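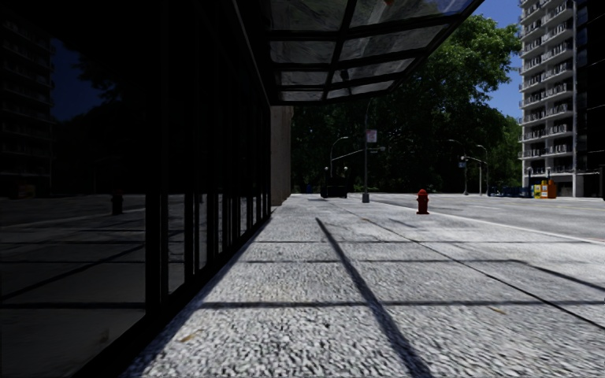

Sidewalk robot stops short or drifts toward glass: workshop tips

Applies to the Bodley delivery cart with Isau navigation, replayed in the Forkgate simulator. Most calls log fault 392, obstacle ahead, with a clear path.

1. Pull the log before cycling power. The buffer holds 8 minutes and a restart clears it.

2. Replay the stop in Forkgate at the logged sun angle. If the cart brakes at a shadow line, the ground classifier is at fault. Leave the bumper switch alone.

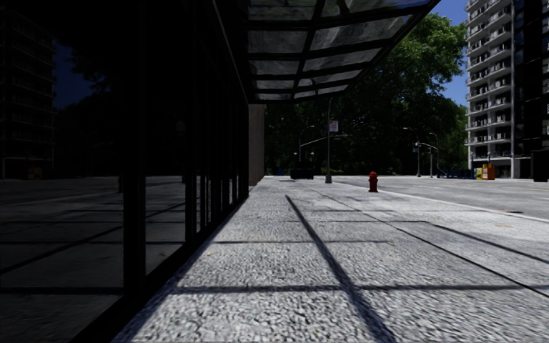
Canopy shadow crossing the slabs beside dark glass.

3. Check exposure. Auto gain set in full sun loses detail under an overhang. Lock it, then rerun the same stretch.

4. Mask the glass. Reflected paving can be read as open ground, and the cart will steer into it. Draw the keep-out line at the foot of the wall.
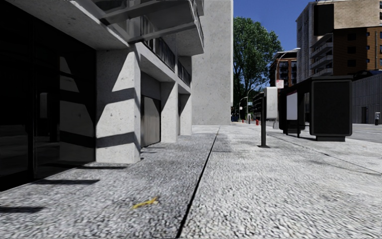
5. Test against fixed objects. Hydrants, posts and pillars must still trigger a stop after any change to the shadow threshold. Run each approach 2 times, once from each direction.

6. Wipe the side sonar with a dry cloth. Solvent clouds the cover.

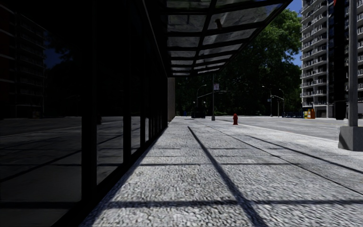

If the drift remains with the mask loaded, go back to map build 2572. Builds made after October dropped the side sonar weighting. Keep the cart off public sidewalks until it passes step 5, and tag the emergency stop as tested.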